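Sosmont Summer Robotics Club
Safety and Readiness Checklist, Simulation Station and Bench Arm
Inspection date: Aug 5, 2022
Room: 2, Brolik Building
Project: Sink clearing task, Ostis simulator

Mark each item OK, FIX or N/A. Write a comment for anything other than OK.

Part A. Room and power

Walkways clear of bags and cables: OK
Power strip switched off at end of last session: FIX
Comment: Left on overnight. Reminder posted next to the door.
Fire extinguisher tag current: OK
Chairs locked or parked at desks before bench arm is powered: OK

Part B. Bench arm

Emergency stop pressed and released, arm halts each time: OK
Base clamps tight: FIX
Comment: Left rear clamp turned by hand. Tightened and checked again after 10 minutes, no movement. The same clamp was noted in July, so the pad should be replaced before the next session.
Speed limit set to student mode: OK
Tape line on floor complete: OK
Safety glasses, one pair per student at the bench: OK

Part C. Simulation scene

No student may send a motion file to the bench arm until it has run in the simulator without a collision warning. The Nghiêm team has the kitchen scene this week, saved as scene 1041. The task is to take the dishes out of the sink and set them on the counter. 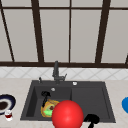 Scene 1041, sink view. Bowl with sponge in the left basin, plate and glass on the counter at left.

Scene loads without errors: OK
Bowl and sponge load as separate objects: OK
Faucet included in collision model: FIX
Comment: Collision was turned off for the spout. A path that goes over the left basin can pass through it with no warning. Turn it on and rerun all saved paths.
Glass on the counter set as an obstacle: OK
Comment: Team had the clearance at 2 cm. Changed to 3.
Red sphere labeled in the object list: FIX
Comment: Listed only as "object". Give it a proper name so the log can be read by someone outside the team.
Gravity and friction at class defaults: OK
Run log saved to shared folder: OK

Part D. Before moving to the bench

Motion file checked by a second student: N/A
Comment: No file ready yet.
Real dishes are plastic only: OK
Bench sink drained: OK
Instructor at the stop button: N/A

Result

Simulator work may continue. Bench arm is on hold for this team until the faucet item is closed and the paths have been run again. Power strip and clamp pad to be looked at by the club instructor. Keep this sheet in the station binder behind the July sheets.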